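Sotix prépare l'achat de bras robotisés pour ses cuisines

Vendredi 3 avril

La société Sotix, qui gère la restauration du site de Greklow, a inscrit à son budget 2 000 euros pour un premier poste à deux bras, destiné au rangement de la vaisselle. La décision définitive est attendue en juin.

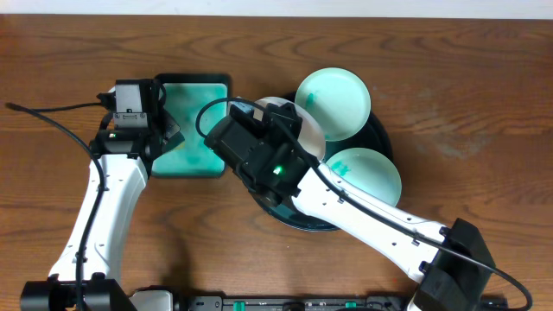

Lorente

Le matériel demandé est assez simple : deux bras blancs fixés sur un même rail noir, chacun avec sa pince, et une table en bois. Les essais se font avec de petites assiettes rondes et un plateau.

Le fournisseur Bendier propose une garantie de 12 mois. Les pinces de rechange, à 100 euros la pièce, ne sont pas comprises dans le prix, et Sotix souhaite encore négocier ce point.

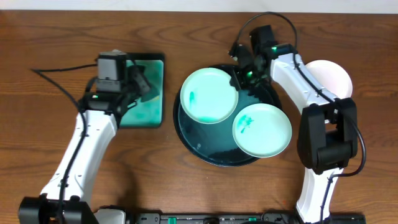
Deux bras au-dessus de la table, avec le plateau et les petites assiettes vert pâle.

Un deuxième poste pourra être demandé l'année suivante, si le budget le permet.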